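Setting Up a Poker Mat for a Night at Home

Our old table had a wobble and a lot of crumbs in it, so when Melur Nair offered to host again in March I finally sat down and worked out a proper way of laying things out. It's nothing fancy, but it has saved us plenty of muddle, and I hope it helps your crowd too!

Step 1: Clear the surface
Wipe the table and let it dry before the mat goes down. I like a round mat with the betting boxes printed on it, because newer players can see where everything belongs.

Step 2: Sort the chips by colour
Tip them out and make a pile for each colour, then decide what each one is worth and write it on a scrap of paper. Ours came from Porier, 320 in the box, which is far more than we need - 40 each is plenty for a friendly game. Put a few out on the mat first so everyone can learn the colours.
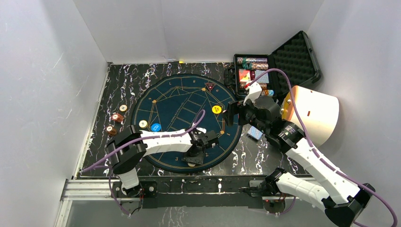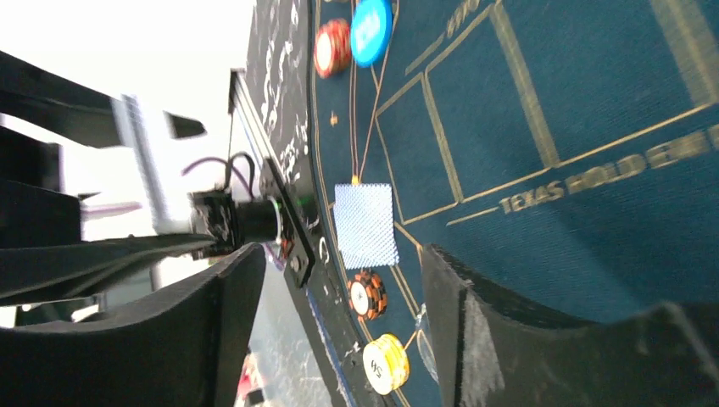
Chips of different colours, with gold lines printed on the playing surface.

Step 3: Get the cards ready
Count the deck (do this even if it's new), give it a good long shuffle and keep the box handy so it doesn't wander off under the couch.

Step 4: Agree on the rules
Have a chat about blinds and breaks while the kettle boils. Then pick a dealer and off you go!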